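Section 8. First pick: paper cups

Read Section 7 before you start. If the arms have not been homed since you last moved the table, go back and home them. The Pindcombe kit manual says you can skip this. We tried skipping it in February and bent a finger.

The cup exercise is in every tutorial because it looks easy. A paper cup is light, it slides, and it crushes before the motor current shows anything useful. Treat the factory grip settings as a guess.

1. Switch on the controller and wait for the Drivley panel to show both arms. "Ready" on that panel means the arms answered. It does not mean they are where the software thinks they are.

2. Set speed to 8 percent. The slider will jump back to 100 if you reload the page, so look at it again before every run.

3. Stand one cup upright, mouth up, well inside the reach of the arm you are testing.

4. Open the fingers fully and bring the gripper down over the cup by jogging. Stop with the tips at rim height.
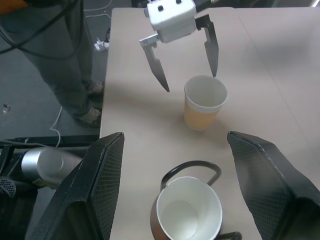 Fig. 8-1. Fingers open, one tip down at the cup rim.

5. Jog sideways until the cup is centered between the fingers. Do this by eye. The auto-center button works on the demo video and not much else.

6. Lower to the middle of the cup and close in small steps. Stop at first contact, then add one step.

CAUTION: Keep hands off the table while the arms are enabled. The stop button cuts motion, but an arm can sag when power drops.

Note: Wrist camera exposure is set once at startup. If you change the lights, restart the camera service. Bendik Aasen's script claims to handle this – it handles it some of the time.

7. Lift 51 mm, hold, and lower again. Run it several times before you believe it.

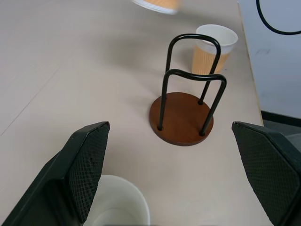
Can I use the same grip value for both arms?
Only if you have tested it on both. The finger pads wear differently, and a value that holds on one arm may drop or crush on the other.

8. Save the pose under a new name. Do not overwrite "default", whatever the Gullura plug-in suggests.

8.1 Working with both arms

Leave this until each arm passes step 7 alone. The collision check compares the arms to each other and ignores everything on the table.
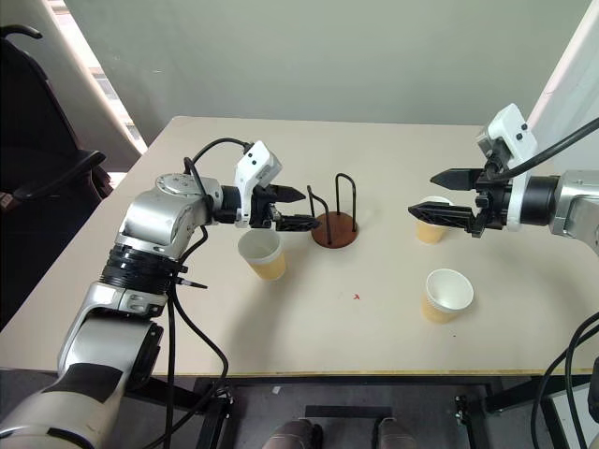 Timeouts are the usual trouble once two arms share a job. The default wait is 300 ms, and Arvid Forsberg's advice is to leave it alone until you have a log that says otherwise. Cable routing deserves more suspicion than the software gets. On the left arm a long black cable crosses the near part of the tabletop and drops over the front edge, so include that stretch when you mark your no-go zone. Jog each arm through its whole range at low speed and watch the slack as you go.

If a run fails here, return to step 2 with one arm disabled. Changing several settings at once will only get you a different failure.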